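Tue 7 October

Glaze notebook, shop bench. Picking up from the March tests, the matte green that kept going shiny on the bottom shelf.

Mixed new batch this morning from the Uker feldspar, old bag finally gone. Sieved twice. Thick as yogurt, let it down with water till it ran off the stick clean. Forgot to write the water down AGAIN. Do that next time before washing the jug.

Kiln: Solís program, slow start, top temp 1719 F per the controller. That's low, I know, this is the low-fire version. Cones agree with the controller on the middle shelf, bottom one a bit lazy. Want cones on all shelves from now on please, not just where it's convenient to look.

Tiles out of the kiln:
131 - too dry, scratchy, no
131B - same plus a pinch more frit. Nicer. Fingernail doesn't catch
7 - old recipe, kept as a control, still shiny where it pools

So 131B is the one to chase. Need it on a curved shape before anyone gets excited, flat tiles lie about running. Marneo clay only, the other body is shrinking too much and I dont want two problems at once.
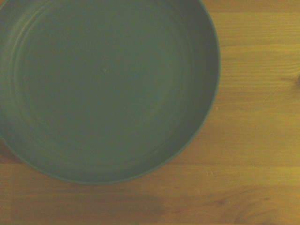 Green bowl, dusty sort of surface. Light wood table.

Color notes. The sage gets grayer when the coat is thin, so dip count matters more than dip time. One long dip gave drips at the foot on the tile stand. Two short ones, dry between, better. Wax the foot higher up than seems necesary.

Veltarar order came, short one bag of whiting. Emailed them. Have enough for one more small batch, after that we're stuck, so no side experiments this week.
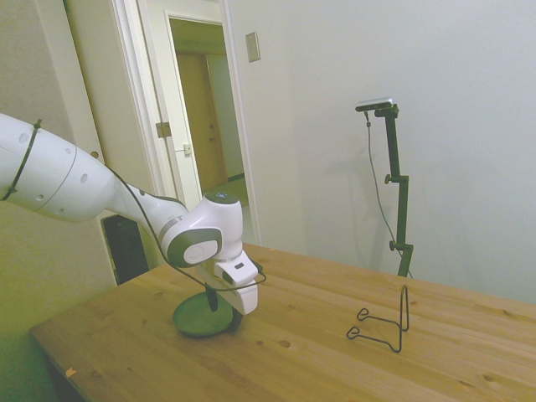
Table again, with the white arm over it.

Still to do:
- thin / medium / thick strips of 131B, same kiln load
- lemon slice overnight on a spare tile, check for color change
- fork test, see if it marks
- shelf 2 has a drip stuck on it, grind before loading
- relabel bucket 81, the tape came off and it looks exactly like the clear

Kiln is loaded for tonight but not started, lid prop still in. Whoever is last out, take the prop out and hit start.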